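Home | Rooms | Rates | FAQ | Contact
Search this site Enter keyword

Kettle Guest House: Frequently Asked Questions

When can I check in?
Check-in is from 2 pm until 9 pm. If your bus gets in later, call Jocelyn Maglaya at the front desk and she will leave a key for you.

Do you take monthly guests?
Yes. Stays of 14 nights or more get the long-stay rate. A deposit of 2,000 is due on arrival and is returned when you hand back the key.

Is laundry included?
No. A full bag is 400, washed and folded. Bags left before 8 am are ready the same evening.

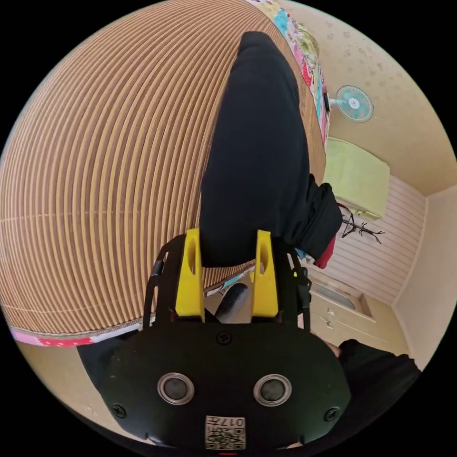

Can I cook?
There is a shared kitchen on the ground floor, open until 10 pm. Please label your food. Anything without a name gets thrown out when the fridge is cleaned.

Are pets allowed?
Small dogs only, and only in the garden rooms. Ask before you book.

How do I cancel?
Write to us at least three days ahead for a full refund. In October we need a week.

Page last updated 2022-07-29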